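Enciclopedia > Industria > Automatización > Elard (planta de Justville)

Automatización de la planta de Elard en Justville

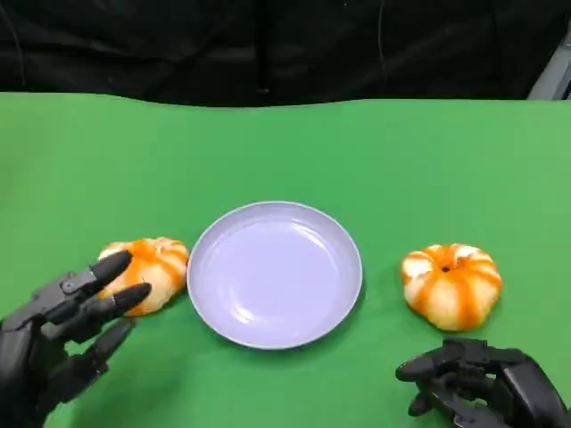 La automatización de la planta de Elard en Justville es el proceso por el que esta empresa de artículos de mesa y decoración de temporada incorporó robots de dos manos a su sección de preparación de conjuntos. La sección reúne en una misma caja piezas de vajilla y adornos que llegan de talleres distintos. Hasta la reforma, todo el trabajo se hacía a mano en mesas corridas.

Antecedentes

Elard abrió la nave de Justville como almacén y más tarde trasladó allí el montaje de pedidos. La plantilla ronda las 200 personas en temporada alta, que va de agosto a diciembre, y baja a menos de la mitad en primavera. El catálogo cambia varias veces al año, motivo por el que la dirección descartó durante mucho tiempo las líneas rígidas con pinzas fabricadas a medida para cada pieza.

El proyecto se encargó a Darko, firma de integración de maquinaria, y comenzó con 6 puestos. Cada uno ocupa el lugar de una mesa de preparación y trabaja con manos articuladas de varios dedos. Las piezas redondas o acanaladas y los platos de poco fondo fueron los primeros artículos asignados.

Funcionamiento

Los movimientos se enseñan por demostración. Un operario guía las manos a distancia y repite la tarea con pequeñas variaciones en la posición de los objetos. Para la primera familia de artículos se registraron 1.631 repeticiones. El material se revisa en la propia planta y las tomas defectuosas se descartan antes de entrenar el sistema.

La velocidad sigue siendo inferior a la de una persona con experiencia. El acuerdo de puesta en marcha fijó un turno de casi 10 horas por puesto, con paradas para limpieza y calibrado. Las piezas muy frágiles y los envoltorios de papel continúan en las mesas manuales.

Efectos en el trabajo

La reforma creó la categoría de operario de demostración, que se cubrió con personal de la sección. El cambio redujo el tiempo de pie y los gestos repetidos de muñeca, dos de las quejas habituales en las mesas. A cambio, aumentaron las horas de atención fija y aparecieron molestias de vista y de cuello, por lo que se pactaron rotaciones entre la guía de los robots, la revisión y la preparación manual.

La representación de la plantilla planteó tres cuestiones: la contratación de eventuales, el reconocimiento salarial de la nueva categoría y el uso de las grabaciones. El acuerdo final recogió un complemento para los operarios de demostración y prohibió emplear los registros para medir el rendimiento individual. Sobre los eventuales no hubo compromiso escrito. En la campaña siguiente se contrató a menos gente para el turno de noche, y la empresa lo atribuyó a la caída de pedidos.

Otros centros

Elard estudió llevar el sistema a su almacén de Alcantara, dedicado a devoluciones. El plan quedó aplazado por la variedad de los artículos que entran y por el estado de los embalajes. Parte del personal de Alcantara recibió formación en Justville y colabora en la revisión de tomas durante los meses de menor actividad.

Véase también: Aprendizaje por demostración; Ergonomía laboral; Trabajo de temporada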